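Reading room notebook, September, late afternoon

Back to the Plotinus bibliography, which has grown a good deal fatter over the summer than I meant it to. I went through 16 of the older entries by hand and found that the Burneck list gives the reprint year as if it were the first edition – a small thing, but it has misled me twice already.

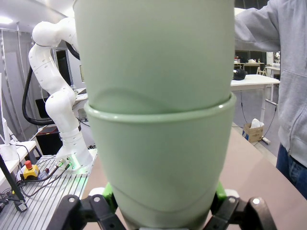
Two green cups, stacked.

Next came the Sönmez translation of the treatise on beauty. I love her prologue, I really do, though her page references follow the older numbering and I had to work out every one again. Page 148 is still a puzzle to me.
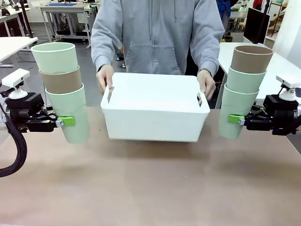

The offprints on Porphyry need sorting before anyone can cite them properly, and I would like to do it by treatise this time, not by author. A white bin with handle slots at both ends would be just right for them, and easy to carry up to the desk. Commentary goes in a separate pile.
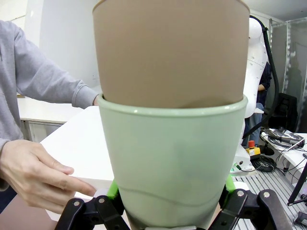 Osvaldo Leone thinks I should drop note 17 altogether, as the passage on emanation is quoted in full in the chapter anyway. I'm tempted!

Left for tomorrow: the Plenesis proofs, and the Greek accents in part 2.

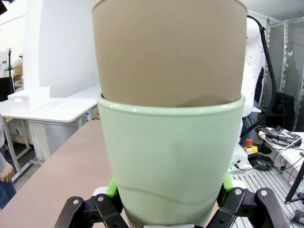 Keep the note but cut it by half, was the penciled reply on my draft, and check the Greek against the newer text.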